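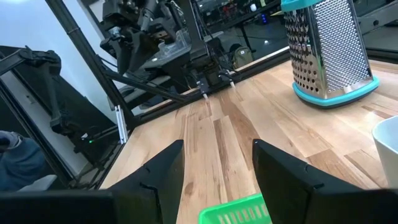

Trimow is a method for training two-armed robots to carry out tabletop handling tasks from recorded human demonstrations. It belongs to the family of imitation learning methods and is distinguished by the way it shortens, or trims, each demonstration before training. The method was developed at the Altport laboratory and was first released in June 2017 together with a set of kitchen object recordings known as Kilis.

Background

In imitation learning a robot controller, usually called a policy, is fitted to examples of a person performing the task through the robot. The policy receives camera images and joint positions and outputs the next arm motion. Demonstrations collected in this way contain a large share of idle time. Operators pause while lining up a grasp, wait for one arm to clear the other, or hold still before ending a recording. A policy trained on unedited data tends to reproduce the pauses, and in some cases stops moving altogether when it reaches a position where the operators often hesitated.

Earlier approaches removed all frames in which joint speed fell below a fixed threshold. This works poorly for two-armed tasks, as one arm is commonly required to stay still while the other moves. It also removes the short stationary period in which the fingers close on an object.

Method

Trimow treats the two arms as separate streams and assigns each time step one of three labels: moving, holding or idle. A step is labelled as holding if the gripper of that arm is closed, or is within 17 time steps of a change in its opening. It is labelled as idle only if the arm is still and the holding condition is not met. A time step is dropped from the demonstration when both arms are idle. Steps in which a single arm is idle are kept, but the idle arm contributes nothing to the training loss.

The remaining steps are joined and the recorded velocities at each join are recalculated from position. Joins that would produce a jump in joint angle above a set limit are left uncut. The original paper gives no general rule for choosing this limit and sets it by hand for each arm model.

Image input comes from a small camera on each wrist. The gripper fingers remain in view at the bottom of the wrist image, which gives the policy a fixed reference for the position of the fingertips relative to an object. Images are reduced in size but are not cropped, as cropping was found to remove the fingertips on the side nearest the centre of the table.

The Kilis recordings

Kilis contains 1138 demonstrations made on a wooden tabletop. The objects are ordinary kitchen items, among them box graters, bowls and plastic baskets. Surroundings were not screened off during collection, so the wrist images include parts of the second arm, the supporting structure of the station, shelving and other contents of the room. The authors describe this as a deliberate choice, intended to discourage the policy from depending on a clean background - a claim that was not tested separately.

Perforated metal surfaces are listed as a particular difficulty. The side of a box grater has a repeating texture and reflects light unevenly, and the error in estimated grasp position was larger for graters than for bowls. Grasping by the handle avoids the problem where the handle is within reach.

Results

The main evaluation used 90 trials for each policy, divided over 5 tasks. The policy trained on trimmed data completed more trials than the one trained on unedited data in four of the tasks. In the fifth, passing a bowl from one arm to the other, there was no clear difference. Failures in that task were mostly early releases by the giving arm. Time to completion was shorter in every task, although part of this gain follows directly from removing the pauses and does not by itself indicate a better policy.

A comparison against threshold filtering showed a smaller advantage. With the threshold tuned for each task, the two methods performed at a similar level on tasks where the arms moved one after the other.

Limitations

The holding label relies on gripper opening and has no access to contact force. Demonstrations in which an object is pushed or steadied with closed fingers are therefore handled conservatively, and little is trimmed from them. The method also assumes that pauses carry no information, which does not hold for tasks involving pouring or settling liquids.

Related methods

Shabalala filtering uses the same three labels but assigns them with a small learned classifier. It requires a hand-labelled subset of the data and has been applied mainly to single-arm recordings.

This article was last revised on February 26, 2018.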